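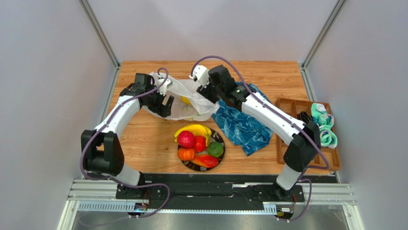 Why did the Leone car lose pace after the second pit stop at Hokbridge?
Rear tire pressures were set too high for the track temperature, and the car slid its way through the last stint.

Notebook, February, 8 pm. Went through the logger data this afternoon. 2694 laps of testing and racing in the file now, counting last year's car. I only used the Hokbridge ones.

The first two stints look normal. Lap times drop off slowly and the driver is gentle on the throttle out of the hairpin. In the third stint there is wheelspin from the first flying lap, and the rear surface temperatures climb and stay up. Fuel load was lower than in stint two, so weight doesn't explain it.

Checked the pressure sheet. Stint three set went out on the cold figure we wrote down in the morning. Track had warmed a lot by then. Should have bled them in the pit lane and didn't.
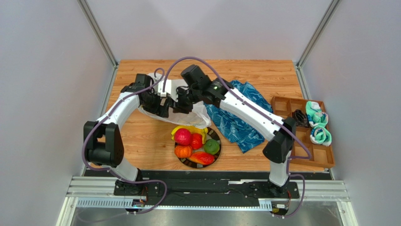 Engine side is clean. Oil pressure steady, no sign of the misfire we had at the Pindier test. Changed the plugs anyway. Old set is in the drawer marked with the chassis number, please leave them there.

Front brakes: discs have 8 race hours on them and measure fine. Left caliper has a sticky piston again. Stripped it, cleaned it, new seals. If it comes back a third time I want to swap the whole caliper.

Rear wing is still one hole up from where we ran it at Pindier. The driver liked the back end in the fast corners and complained about top speed. Speed trap gave 193 against 197 at the test, so the complaint is fair. Leaving it until we have run on the new tires.

Bled the clutch. Pedal still feels long to me.
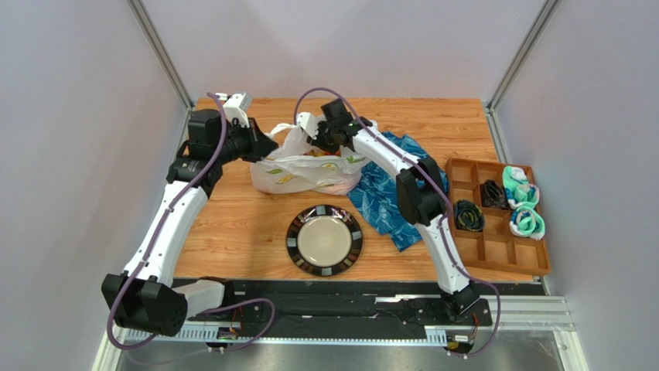
To do before the Busport round

Write cold pressures for three track temperatures on the sheet.
Recalibrate the right rear sensor, it reads high at rest.
Order caliper seals, we used the last ones.
Torque the wheel nuts to the new figure and update the card on the wall.
Ask whether the 100 liter fuel limit applies to practice.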